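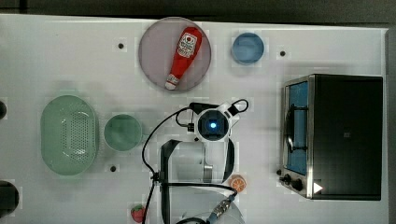

*Our table with the arm, seen from the top camera*

**How to plan the budget for a second table with arm, gripper and wrist camera?**

Hello to all. I work in a small teaching lab and we have one table like this one. We use it for kitchen tasks: plate, bowl, colander, cup, ketchup bottle, toaster oven. Now my director wants a second table to be ready in October, and I must send the list of purchases before.

The arm I can price, I already have an offer from Plevmont. My difficulty is all the rest. I have 3,000 dollars for everything which is not the arm: gripper, cameras, cables, table, and the objects. Is it realistic? And do I need the same wrist camera, or can a cheaper one be enough?

Asked by Khang Khổng, April 29, 2019

---

**Answer 1** (accepted)

It is possible, but the gripper will eat most of it. I planned two such tables for the Robles workshop and my advice is to write the list in this order: gripper, cameras, cables, table, objects. Then add 20 percent to the total. Do not add it to each line, the purchasing office does not like this.

For the camera, look first at your own recordings. Here is a picture from your wrist camera, from the files you attached:

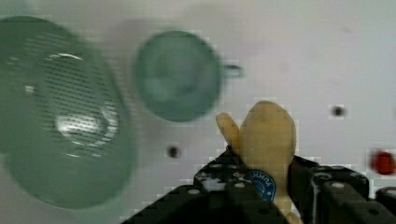
*Wrist view: the held object is sharper than the colander and the cup*

The fingers and the thing between them I can see quite well. The colander is very blurred and the cup also. If your students need to find the next object while the arm moves, I would ask the seller for exposure time and for shutter type - the number of megapixels is less important. If they only check the grip, a cheaper camera can be enough.

Cables: please buy spare ones. We bought 16 for two tables and used 10 in the first year. Measure the length with the arm fully extended.

Saturnino Alcaraz

---

**Answer 2**

Onent has used grippers sometimes, ask them. For the objects just go to a normal shop.

---

**Answer 3**

I disagree a little about used grippers. Ours came from Zisto without fingers and without the mounting plate, and these we had to order separately. Ask for a photo of all parts before you pay. Also ask who pays the return shipping.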